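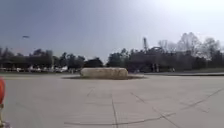

Humcombe Publishes Maintenance Schedule for Ziltau Outdoor Robot

Dec 5, 2023 — Humcombe has released the upkeep and calibration schedule for Ziltau, its outdoor mobile robot, covering the wide-angle cameras, the wheel drives and the battery bay.

The schedule is built on service hours. Lenses are wiped and checked before each run. Every 200 hours the wheel bearings are greased and the camera mounts are tightened. At 500 hours the drive belts are replaced and the full camera set is recalibrated using the Venter software package.

"Most of our service calls came down to a camera mount that had worked itself loose," said Amber Dobson, service manager at Humcombe. "The robot still drives, but its map starts to drift, and people go looking for the fault in the wrong place."

Calibration is done outdoors on open paving. The technician parks the robot, records from each camera and compares the result with the stored lens profile. Straight edges bend in the raw picture, and Venter corrects for this before the robot plans a route.
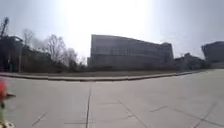

Uncorrected view from a robot camera over concrete paving, with part of the robot's body at lower left.

If the correction is off by more than 2 pixels, the mount is reset and the check is run again. A mount that fails twice is replaced with part 604, supplied by Skonska.

"One technician can do all of it with a torque wrench and a laptop," said Obinna Oyewole, who wrote the schedule.

Printed copies will ship with new units from February. Current owners can request one from the Humcombe service desk.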